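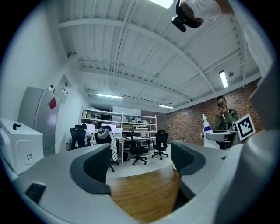 # Chapitre 5
## La forme fait la force : plis, ondes et nervures

Prenez une feuille de papier ordinaire et tenez-la à l'horizontale par un petit côté. Elle s'effondre aussitôt, comme une nappe. Maintenant, pincez-la légèrement au milieu du bord que vous tenez, de façon à lui donner une courbure en gouttière, et recommencez : la voilà qui file tout droit au-dessus du vide ! Vous n'avez rien ajouté, rien collé, et la masse est la même au milligramme près. Tout s'est joué dans la géométrie.

Ce petit tour de main contient presque tout le chapitre. On le retrouve dans la coquille Saint-Jacques, la feuille de palmier, le carton d'emballage, le ruban du mètre de maçon (si agréable à déployer, et qui plie d'un coup dès qu'on exagère), les toitures d'atelier et les plafonds nervurés. Une fois qu'on a pris l'habitude de regarder les surfaces de cette manière, on en voit partout, et c'est un vrai plaisir.

### Ce que vous savez déjà

Au chapitre 3, nous avons étudié la poutre sur deux appuis. Rappelons-en l'essentiel : lorsqu'une poutre fléchit sous une charge, ses fibres supérieures se raccourcissent, ses fibres inférieures s'allongent, et entre les deux court une ligne qui garde sa longueur, la **fibre neutre**. Plus la matière est loin de cette ligne, plus elle résiste efficacement à la flexion.

Pour une plaque pleine, la rigidité varie comme le cube de l'épaisseur. Multipliez l'épaisseur par dix et la plaque devient 1000 fois plus rigide. Magnifique résultat, mais qui coûte cher : elle est aussi dix fois plus lourde, et il faut bien que les murs la portent.

D'où la question qui va nous occuper : comment éloigner la matière de la fibre neutre sans en rajouter ?

### L'idée du pli

Il suffit d'onduler la plaque. Les crêtes montent, les creux descendent, et une bonne part de la matière se retrouve loin du plan moyen. La tôle reste mince, mais elle se comporte, dans le sens des ondes, comme un objet bien plus épais.

Dans le sens des ondes seulement, attention ! Dans l'autre direction, une plaque ondulée s'ouvre et se referme comme un accordéon, et elle est même plus souple qu'une plaque plane de même épaisseur. Les couvreurs le savent bien, eux qui posent leurs plaques perpendiculairement aux pannes, ces pièces horizontales de la charpente sur lesquelles elles s'appuient.

> **À essayer**
> Pliez une feuille en accordéon et posez-la en pont entre deux livres, plis dans le sens de la portée. Chargez-la de pièces de monnaie, une à une. Recommencez avec les plis en travers. Notez dans les deux cas la façon dont la feuille cède, autant que la charge atteinte.

### Un hangar pour fil rouge

Nous suivrons tout au long du chapitre un même projet, la couverture de l'atelier Trornell, à Brirkusdale. L'ingénieur Naveen Singhal y avait d'abord dessiné une toiture plane. En passant à un profil ondulé, il a pu économiser près de 11 tonnes d'acier, charpente comprise. Nous referons ses calculs pas à pas, y compris celui de la neige de février, qui lui a donné bien du souci.

Commençons par le cas le plus simple : une seule onde, en forme de V renversé, posée sur deux appuis.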